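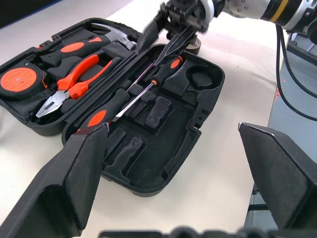
Figure 3. Two-arm tool case task, seen from the wrist camera of the near arm. The fingertips of the far gripper meet the shaft of one of the two screwdrivers.

4.2 Failures at the screwdriver shaft

Of 300 trials in the October series, 205 ended with every tool in its recess. The most common fault among the rest was rotation of a screwdriver in the grip. When the far arm closed on the thin end of the shaft (Figure 3), the heavier handle swung down and struck the rim of the case. The controller read this contact as correct seating and opened the fingers.

In seven trials the near arm was already moving toward the same half of the case, and the two grippers touched. The protective stop operated in six of these. In the seventh it did not – the force limit had been left at the value used for the hammer. Makokha reviewed the log and withdrew the Skinach controller from two-arm work until separate limits had been set for each tool.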